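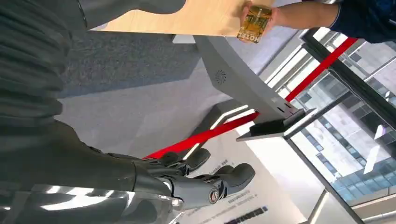 A red strap, a pale gray stand and the black tray attached to it.

The Polite Gray Post

Lobbies are being rearranged around stands and straps. Are we getting through them any faster?

By Darcy Desjardins

The first time I was told to "go ahead and see the pedestal," I looked for a statue. I was in the front hall of the Tirkdale public service building, where people go to renew a parking permit or argue about a water bill, and the woman who sent me off was already looking past me at the next person. The pedestal was by the windows. I stood in front of it with my papers in my hand and waited for it to do something.

I've been waiting in front of things like it ever since. They come in soft, pale colors with the corners rounded off, and somewhere on them there's usually a ring of tiny holes where a voice is supposed to come out. They stand at about the height of a person who is willing to stoop. The companies that make them like to say they "welcome" you. I have been welcomed by a lot of furniture lately and I'm ready to ask what it's for.

Start with the strap, which is older and which I respect more. A belt stretched between two posts is a plain piece of furniture. It says stand on this side. Red is a popular choice, and a good one over a gray floor, where a gray belt would catch people across the hip all day long. It costs little, it can be moved by one person before the doors open, and a child of four understands it.

Levente Vida has been laying out lines for a living long enough to have opinions about hooks. He did the front hall at Tirkdale and, before that, the ticket room at the Skedholm ferry dock, and he agreed to walk through Tirkdale with me on a Thursday. He kept stopping to nudge things with his foot.

"People blame the strap," he said. "The strap is doing what it was told. Look where they put the stand."

His complaint was one I hadn't thought of. A strap marks an edge and a stand wants a crowd. Put the two close together and you've asked people to gather at the exact spot where you've also asked them to keep clear. Some lean over to use it. Some go the long way. A few unhook the belt, which Vida considers a perfectly fair comment on the layout.

He had a similar grudge about floors. Where carpet meets a smooth surface, people read the change as a path whether anybody meant one or not. They'll follow a strip of bare floor right past the sign that says to turn. "You can buy a bigger sign," he said. "They always buy a bigger sign."

Then there's the money. The catalog from Grandunine, which supplies a lot of lobbies in our part of the state, lists its basic stand at $1,739 before anything goes on it. The tray is extra. So is the anchor plate that keeps it from tipping. I asked the company's sales office what the buyer gets at that price and was told "presence." I asked again and was sent a brochure.

I don't think it's a swindle. Gyula Farkas, who manages the Tirkdale hall and signed for the purchase, made a decent case for it over coffee. His clerks used to spend the morning answering one question: where do I go? They were sick of it and it showed. He wanted something near the door that could take that question off their hands, and he wanted it to look as though the building had been touched since the seventies.

"It's calmer," he told me. "You can't put calmer on a chart, but it's calmer."

Maybe so. I sat on a bench in the hall from opening until 3 and it seemed about as calm as anywhere people bring bills. My own wait that day was 12 minutes, and I remember the old hall with its roll of paper numbers as taking the same or a little less. Farkas has no figures from before the change. That bothers me more than it bothers him. If you're going to say a thing has sped up a room, somebody ought to have looked at a clock while the room was slow.

What I did see was people being unsure about trays. I'd never given trays a thought. A flat plate with a low lip, sticking out from a stand, is about the most open-ended object you can put in front of the public. Is it for your papers? Your phone, your keys, your elbow? Is something going to be handed to you on it? I watched a man set his hat down on one, think better of it, and pick the hat up again. A woman behind him held her envelope over it for a good while and then went to the desk.

Bianka Lakatos thinks the whole category is backward. She designs counters at a small shop called Bárány, so she has a stake in this and said so before I could. Her view is that a counter explains itself. It has a far side with a person on it, or a gap where a person should be, and you put your things down in between. Take away the far side and you have to supply all that meaning with slots, grilles and little ledges.

"Every hole in the thing is a question," she said. "What goes in there? Does anything come out? Should I be talking to it?"

I brought up the speaker holes. She laughed. The sunburst pattern, with dots spreading out from the middle, is a habit borrowed from old radios, she said, and it does tell people that sound is involved. It doesn't tell them which direction. I have personally said "hello" to one.

Lakatos would sell you a counter, of course, and her counters aren't cheap either. I asked what one would cost for a hall the size of Tirkdale's and she said it depended on the wood. When I pressed, she said it depended on the hall. I'm putting that next to "presence."

The most useful person I talked to was A-yeong Ra, who has worked the Tirkdale front desk for 17 years and who has seen the straps go up, come down and go up again in a different color. She doesn't mind the stand. She'd have put it on the other side of the door, where people naturally stop to shake out an umbrella. Her suggestion was written on a card and left for Farkas, and he says he remembers the card.

Her other idea was to leave a pen on the tray, on a string. She tried it for one morning. People came in, saw the pen, and knew they were supposed to write something, so they went looking for a form, and there weren't any forms, and they came to the desk to ask.

She has kept the pen. It's in her drawer, with the string still on it.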